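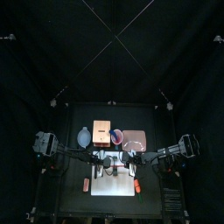 ## Fabric surrounds for work tables: common questions

**What sizes do you make?**
We cut to order. The smallest top we can cover is 16 inches deep and the longest single wall we can sew without a seam is 153 inches. Send the outside measurements of your table frame, not the tabletop.

**Is the fabric only available in black?**
Yes. We tried a dark gray and stopped making it in June. It picked up too much light from nearby windows.

**How do I get lint off it?**
Use a dry clothes brush, working from the top down. Tape rollers are fine on the walls but tend to pull at the hems. Do not use fabric softener.

**Can it be washed?**
Cold water, gentle cycle, then hang it up. Expect a little fading after the first wash. Never tumble dry.

**My matte black tabletop shows every fingerprint. What should I use?**
A barely damp microfiber cloth. Furniture polish leaves shiny patches that don't come off easily — we've ruined two of our own tops that way.

**Will a white board on a black table leave marks?**
It can if grit gets underneath. Lift the board to move it and wipe both surfaces first.

**The walls sag in the middle. Is that a fault?**
Usually the fabric still has its shipping folds. Leave it up overnight. If it still sags, write to Gwendolyn Yazzie in the Stokville workshop with your order number.

**What does shipping cost?**
Orders over $80 ship free. Repairs are a flat $40, including return postage.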